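# Prüfliste Aufnahmeplatz 2, Aufgabe „Matte rollen“

Projekt Masel, Kopfkamera, Durchgang Juni. Geprüft von Tiina Aaltonen, Gegenprüfung Sérgio Barros.

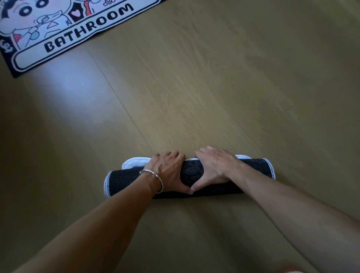
*Abb. 1: Gerollte Matte, beide Hände von oben aufgelegt. Links oben die Badmatte mit dem Aufdruck „BATHROOM“.*

Legende: [x] in Ordnung, [ ] offen, [–] entfällt

## A. Boden und Umgebung

- [x] Boden gefegt, keine Splitter oder hochstehenden Kanten an den Dielenfugen
- [x] Kniekissen liegt bereit
- [x] Laufweg zur Tür frei
- [ ] Lichtreflex auf dem Boden im Toleranzbereich

**Kommentar Aaltonen:** Auf der linken Seite spiegelt der Boden, die Dielen wirken dort blass. Für die Handerkennung unkritisch, bei einer hellen Matte könnte die Kante verloren gehen. Vorhang weiter zuziehen und neu prüfen.

**Kommentar Barros:** Vorhang allein hat beim letzten Platz nicht gereicht. Bitte auch die Deckenlampe ausprobieren.

## B. Matten

- [x] Mindestens zwei verschiedene Matten am Platz
- [x] Vorder- und Rückseite farblich unterscheidbar
- [x] Nähte ohne lose Fäden, an denen Finger hängen bleiben
- [ ] Rutschtest der abgelegten Matte

**Kommentar Aaltonen:** Die dunkelblaue Matte mit den weißen Punkten eignet sich gut. Die weiße Kettelnaht zeichnet an beiden Enden die Spirale nach, das hilft beim Markieren des Zustands „gerollt“. Am linken Ende steht weißes Rückenmaterial über. So lassen, auch unsaubere Rollen gehören in den Datensatz. Im Kommentarfeld der Episode „Rand übersteht“ eintragen.

**Kommentar Barros:** Rutschtest nachholen, jede Matte einzeln, mit Socken und mit Schuhen. Ergebnis in Spalte 11.

## C. Ausführende Person

- [x] Einweisung unterschrieben
- [x] Keine Beschwerden an Handgelenk, Knie oder Rücken gemeldet
- [x] Ärmel verdecken die Hände nicht
- [ ] Schmuck an Händen und Handgelenken abgelegt

**Kommentar Aaltonen:** Silberner Armreif am linken Handgelenk. Er sitzt locker und glänzt. Nach Arbeitsanweisung Drisex, Punkt 14, wird Schmuck vor der Aufnahme abgelegt oder abgeklebt. Die Episode bleibt vorerst im Bestand und bekommt die Kennzeichnung „Schmuck“.

**Kommentar Barros:** Einverstanden. Wer den Reif nicht abnehmen möchte, nimmt das Stoffband aus der Kiste. Ablehnung ist kein Grund, jemanden nach Hause zu schicken.

## D. Kamera und Bildausschnitt

- [x] Kopfband fest, keine Druckstelle nach Probelauf
- [x] Kabel hinter der Schulter geführt
- [x] Beide Hände vollständig sichtbar
- [x] Arbeitsgegenstand vollständig sichtbar
- [ ] Kleidung außerhalb des Bildes

**Kommentar Aaltonen:** Unten rechts ragt ein schmaler orange-rosa Streifen hinein, unscharf, vermutlich Kleidung. Kamera etwas höher neigen, danach kontrollieren, ob die Rolle noch ganz drin ist.

## E. Ablauf

- [x] Startposition: Matte flach, Hände daneben
- [x] Endposition: Matte gerollt, Hände weg
- [x] Pause nach jeweils 18 Wiederholungen
- [x] Aufgabenansage vor jeder Episode vorgelesen
- [–] Übergabe an den Greifarm, an diesem Platz nicht vorgesehen

**Kommentar Barros:** Nach dem letzten Rollen die Hände bitte 2 Sekunden ruhig halten, dann erst zurückziehen. Sonst ist das Ende der Episode beim Schneiden schwer zu setzen. Das Auswerteteam Morais hat deswegen schon nachgefragt.

**Kommentar Aaltonen:** Die Badmatte darf links oben liegen bleiben. Zwischen den beiden Matten ist genug freier Boden. Name der Ablage in der Episodenliste: „Nebengegenstand, unbenutzt“.

## F. Datenschutz

- [x] Keine Gesichter von Personen im Bild (die gedruckte Figur auf der Badmatte zählt nicht)
- [x] Keine Briefe, Bildschirme oder Namensschilder im Bild
- [x] Einwilligung liegt bei Proddale

## Freigabe

Platz 2 eingeschränkt freigegeben. Offen: A Lichtreflex, B Rutschtest, C Schmuck, D Kleidung. Nachprüfung durch Barros vor der nächsten Schicht, Beginn 14 Uhr. Bis dahin keine hellen Matten verwenden.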